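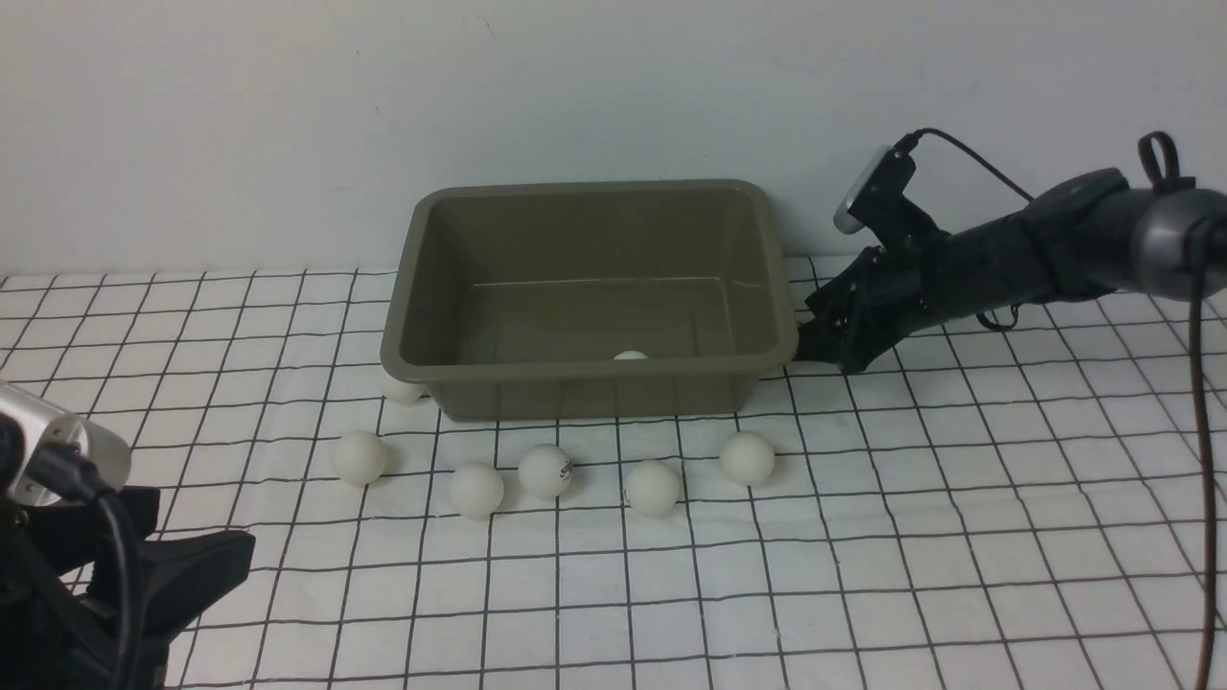
I promised last month to write down how we made the budget for our second work cell, and I am sorry it took so long. We are a small workshop in Surkthorpe and the money is not big, so every purchase is discussed more than it deserves.

We started with a list that had only one line on it, the arm. This was my mistake. The quote from Kestora looked good, I wrote it into the plan, and then for two weeks the other papers came in. The gripper was a separate item. The wrist sensor was also separate, and its cable was sold in two lengths, and the short one does not reach when the arm is fully stretched. Delivery and the mounting bracket together were 1,092 dollars, which I had not planned at all.

So I made the list again, this time from the table up. What stands on the table, what holds it, what must be replaced after one year. The cheap things were easy. A plastic tub, a bag of white ping-pong balls and a sheet with a printed grid cost less than 100 dollars, and I would buy the same again. Balls are light, they roll away, and they show very quickly if a gripper is good for small round parts or only good in the brochure.

The gripper was the difficult decision. We had two offers, one for 2,000 dollars with simple parallel jaws and one for 3,055 dollars with jointed fingers. I wanted the cheaper one. For balls and small caps it would be enough, I think, but our customers also bring parts with strange shapes, and to buy a second gripper in spring would cost more than the difference. We took the jointed one.

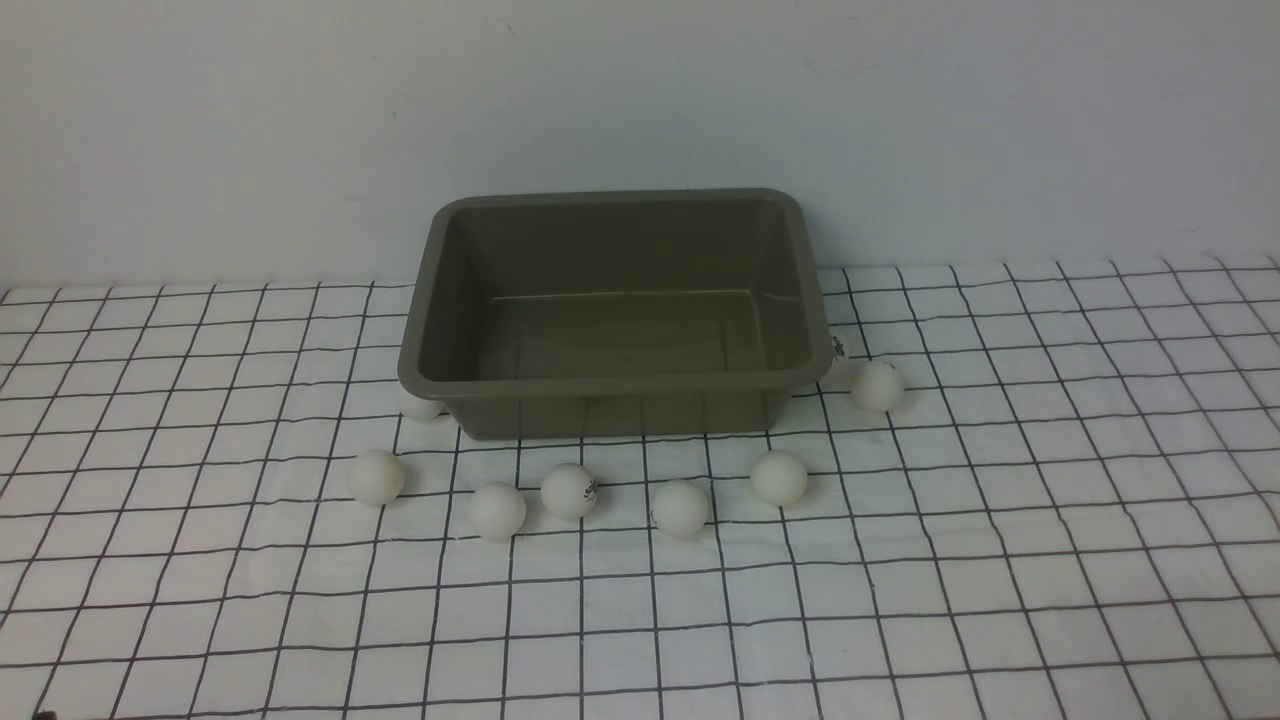
Jadwiga Adamczyk wrote to me after the first part of this story that I should put spare fingertips into the same order, because a later order pays the delivery again and can wait six weeks in customs. She also asked why I keep no reserve in the plan. She is right in both points. I added two sets of fingertips and one spare cable, and I moved the new workbench to next year to make a small reserve.

Still open is the service contract. Seneviratne offers a yearly visit, and Tasine offers only telephone help but for a much lower price. I have asked both of them what happens if a joint fails after the warranty, and until now only Tasine has answered. The decision must be made before the end of September, when our budget closes.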